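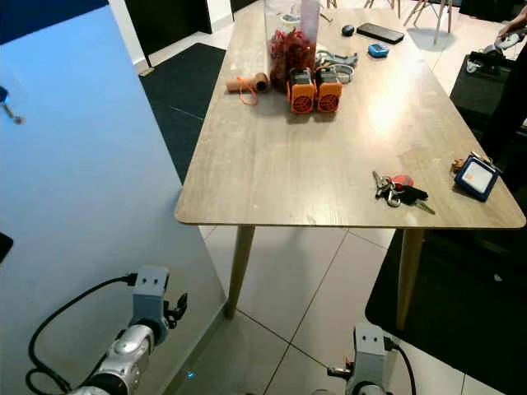
Cliltley, November 10, 2024

Group report: Why does everyone in Cliltley hate the number 6 bus?
Omar Ghanem, Ingeborg Brinkmann, Reda Farouk

We picked this topic because all three of us were late to the class where topics were handed out. The bus was the reason, so the bus became the topic.

Background
The 6 runs from Skenesby to Kullcombe by way of Cliltley town center. According to the timetable the whole trip takes 64 minutes. The timetable was last revised in July, and whoever revised it seems to have done so in a spirit of hope.

Method
We rode the full route at different times of day and wrote down when the bus left each end. We also handed out a one-page survey at the Cliltley stop. We got 78 forms back, one of them used as a coffee coaster but still readable. Question 4 ("How do you feel about the 6?") had two lines for the answer. Several people continued on the back.

Results
Our average trip took longer than the timetable says, and most of the extra time went at one place, the left turn at Rathjen Road. There is no turn signal there. The driver waits for a gap, the gap does not come, and the passengers get to know each other.

What surprised us was the survey. Most people did not mind a slow bus. They minded not knowing how slow. One woman wrote that she would happily wait as long as it took "if somebody would just tell me so I can go back in and finish my toast." Reda wants it noted that he predicted this. Ingeborg wants it noted that he did not write it down.

Problems
Our morning rides were all in dry weather, so we can't say much about rain. Omar also fell asleep on one trip and his times between Rathjen Road and Kullcombe are guesses - good guesses, he says. We left them out.

Suggestions
A left-turn signal would probably help most, but it costs money and we are told the town has opinions about money. A cheaper start would be a timetable that adds a few minutes at Rathjen Road and admits it.

Thanks to Anneliese Wegener for reading two drafts and for crossing out the poem.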